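Teaching by Teleop: Pushing Blocks With a Single Rod
Project report, team Wumness
Kimie Takeda, Necati Başaran, Renato Catacutan
2 Mar 2026

Goal

Get the arm to push a named block to a named spot on the board. No grasping, just pushing. We show it the task by remote control and train on the recordings.

Setup

Arm over the perforated table, wooden board bolted down, plain rod for a tool. Blocks are 3D printed, four colors, mix of shapes. One person drives with the joystick, one calls out the goal ("green star to the near edge"), one resets. We swapped roles every session, so the driving style in the data is not very consistent. See problems.

Data

124 demos recorded, 87 kept. Dropped the ones where the driver lost the block or the rod came down on top of it. Necati's first session is all gone, wrong save folder. Trained for 2000 steps on the lab machine, then ran 34 test pushes.

Problems

Stars are hard. Push on a point and it spins, push in the notch between two points and it goes mostly straight. Renato worked this out by hand and his demos are teh best ones for it. Cylinders roll off the rod sideways if you are even a little off center. Crowded layouts are worse, you go for one block and take its neighbor along.
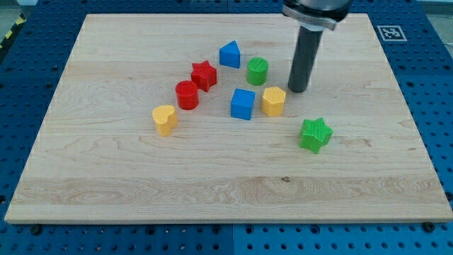

Also the joystick lag. Driver overshoots, backs up, tries again, and the model learned the backing up too. Kimie wants to cut the pauses out before retraining. Leonora Cabanatuan (our adviser) says leave some in so it can recover from a miss.

To do before April

More demos with the heart, we have hardly any. One driver per shape maybe. Fix the folder thing. Results table still needs to be seperated by shape, will add.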